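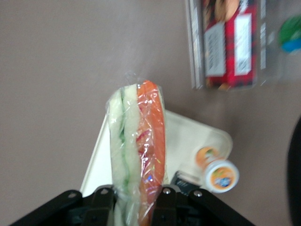
I've spent all of June teaching a robot to pack lunch, and I'm still not bored! You hold the Vernano handset, squeeze, and the gripper squeezes with you (more or less). Sandwiches in cling film are the worst, as there's no feel coming back through the handle, so you go by eye and nibble away at the trigger. I've done 68 runs now. Debashish wants 806, bless him. My tip if you're having a go: slow right down before you close your fingers, and if you fluff it, bin the run and start again. My thumb hurts. Back at it after tea.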